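Zolmont Serviced Apartments
Progress report to the Veson Fund
Project: Robot support for the room preparation team, Tully building
Mon 23 January

1. Where we are now

In the application we promised that the robot would first learn its work in simulation, then work beside the staff in the real apartments, and that the staff would have a say in both. The simulation part is now well advanced. The part with the staff is slower than we planned, and I will explain this in section 3.

The robot has two arms and moves on its own base. Its tasks in this project are limited to the living rooms: to tidy the table, to bring small things back to their places, and to report when something is missing. Beds, bathrooms and kitchens stay fully with the team. This was decided before the project and it has not changed.

2. The work of the team

There are 17 people in the room preparation team. All of them have kept their hours since the project began, and the agreement with the staff says this must continue until the end of the funding period.

What has changed is the content of the day. Two team members now spend one morning a week with the engineers from Nitulora. They explain how a room must look when it is ready, and they check the robot's attempts on the screen. For these mornings they receive the higher hourly rate that we use for training new colleagues. Both have asked to continue.

The first sessions were useful in a way we did not expect. The engineers had written one rule for all objects on a table. The team told them that a guest's laptop is never moved, also when it is open and in the way, and that a book is moved only if it belongs to the apartment. These rules were known to everybody in the team, but they were not written in any place. We have now put them in the staff handbook as well, and new colleagues find them helpful.

3. Concerns and delays

In August we held a meeting for the whole team. The main question was about jobs, and it came back several times. The second question was about blame: if the robot breaks something in a room, who must write the damage form? We had no good answer that day. The answer now is that the shift leader writes it, and it is not counted for the person who cleaned the room.

Some colleagues do not want to work in the same room as the machine. We accept this, and the shift plan will allow it. However, the planning takes more time than before, and the shift leaders have told us clearly that they need help with it. I ask the Fund to look at this point, as it was not in our budget.

The training in the real building should have started already. It is delayed by ten weeks, mostly because the floor in the lobby area must be repaired before the robot can drive over it safely.

4. Simulation

Nitulora has prepared 62 virtual rooms. They are not copies of our apartments. The furniture, walls and floors differ strongly from one room to the next, so that the robot does not learn only one arrangement. In the attempt below, the robot faces a table with an open laptop on it, a light-blue book to the right of the laptop, and a basket at the far left end. The task was to leave the laptop alone and pick up the book.

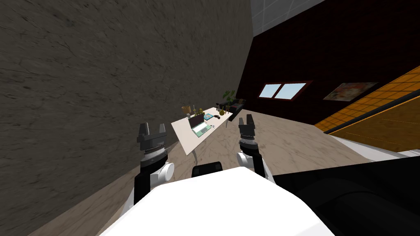
5. Next steps

The floor repair comes first. After it, the robot will work in one empty apartment, with a team member present and with the power to stop it at any moment.

Before guests' rooms are included, we will ask the team again in a written survey, without names. The results will be sent to the Fund together with the next report.

6. Spending

Spending on equipment is as planned. Spending on staff hours is around 10 per cent over the plan, for the reasons given in section 3. We do not ask for more money at this stage, but we would like permission to move the unused travel budget to the planning work of the shift leaders.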